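Tavimwood Hand Gripper Kit – anyone running one?

Forum: End Effectors and Tooling
Started by shimstock

shimstock wrote:
Looking at the Tavimwood hand-held gripper kit for recording grasp demonstrations. The quote covers the gripper, two sets of finger pads, the software license and 24 months of support. Devard is the reseller. Has anyone put real hours on one? Mainly interested in pad wear and whether the opening width readout can be trusted.

lowbacklash wrote:
We have had one since August. Width readout repeats well if you rezero at the start of every session. It drifts if you don't. Pads on ours were replaced after 180 hours. Swap takes two screws per finger and a lot of patience with the adhesive.

pk_torque wrote:
Rezeroing every session is a defect, and I would not accept it on a paid product. The Amundsen unit holds zero over a full week. It is heavier and the trigger is stiff, but the numbers mean something.

lowbacklash wrote:
The Amundsen also has parallel jaws and nothing else. If your parts are all blocks, fine. Rezeroing takes less time than finding the cable.

shimstock wrote:
Parts are mixed. Pill bottles, pouches, some flat stock. What does the weight do to the operator over a shift?

gantry_left wrote:
Limit it to 90 minutes per person, then rotate. That applies to both units. We tried longer blocks and the late recordings were full of sloppy approaches that had to be thrown out.

pk_torque wrote:
Agree on rotation. Still disagree on the zero. Ask Devard for the drift spec in writing before you sign.

shimstock wrote:
Asked. They sent the brochure again.

gantry_left wrote:
Since you asked about the fingers, ours at work:

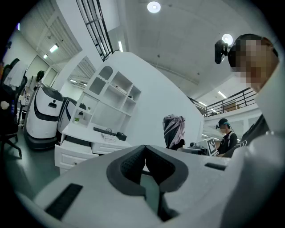 View from behind the gripper, fingers angled in, black grip pads on the inner faces.

The narrow gap at the tips matters for flat stock. Check it on your unit with a feeler gauge, both at the tip and halfway down. Ours came in uneven and Devard exchanged the finger set without an argument.

pk_torque wrote:
How does that V hold a pouch? I would expect it to roll out.

gantry_left wrote:
Full pouches are fine. Half-empty ones roll if you take them near the tip. Go deeper.

brusex_user wrote:
Brusex sells softer pads that fit, 260 for a box. Better on pouches, worse on anything with a sharp edge – they cut quickly.

lowbacklash wrote:
Can confirm the cutting. I keep a set for bags only.

shimstock wrote:
Going to request a two-week trial with both pad types and log the zero every morning. Will post the drift numbers in this thread.

pk_torque wrote:
Log it in the evening too.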